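Comisiones de Trata en segunda mano: ¿sobre precio de venta o sobre total cobrado?

Foro > Compraventa online > Plataformas y comisiones

stedberg_88
He vendido un lote en Trata por 440 euros. La ficha indica un 9 % de comisión al vendedor. Esperaba 39,60 de descuento y me han aplicado más. Revisando el desglose, el porcentaje se calcula sobre precio más portes. ¿Es así para todos o solo para cuentas nuevas?

nuria_lotes
Para todos. Está en las condiciones de venta, apartado de liquidaciones. Base de cálculo: importe total abonado por el comprador, envío incluido. En Hokine la base es solo el artículo, pero el porcentaje es superior.

stedberg_88
Entonces la calculadora de la ficha está mal, porque no pide los portes.

pacorro
No está mal. Pone «estimación». Si vendes con recogida en mano, te cuadra al céntimo.

nuria_lotes
Discrepo. Una estimación que omite una variable conocida es un error de diseño. El peso y la tarifa ya están introducidos cuando se muestra el cálculo.

pacorro
El peso sí, la tarifa depende del destino. Hasta que no hay comprador no la tienes.

mod_Tejera
Recuerdo que las reclamaciones por liquidación se abren desde el propio pedido, no desde el formulario general. Las del formulario se cierran sin revisar.

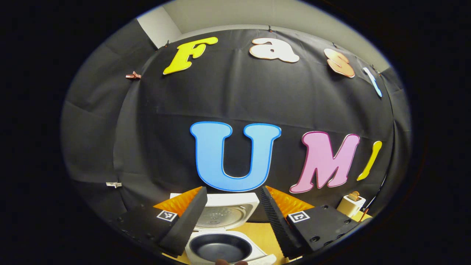 Eleri Mathias

Añado un dato sobre plazos. Trata retiene el importe 18 días si el vendedor no ha superado los 2000 euros acumulados. Superado ese umbral, el pago sale con la confirmación de entrega. La retención no modifica la comisión, pero sí la fecha de la factura, y eso afecta a quien liquida el IVA por trimestres. En diciembre me pasaron dos ventas al periodo siguiente.

stedberg_88
Gracias. Lo del umbral no lo había visto. ¿Cuentan las ventas anuladas?

Eleri Mathias
No. Solo pedidos entregados y sin disputa abierta.

pacorro
Con Morris como transportista la confirmación tarda más. El martes me entregaron un paquete y sigue figurando en tránsito.

nuria_lotes
Eso es de Morris, no de la plataforma. Pide el justificante de entrega y súbelo al pedido.

stedberg_88
Reclamación abierta desde el pedido. Adjunto el desglose y una captura de la calculadora. Cuando respondan lo pongo aquí.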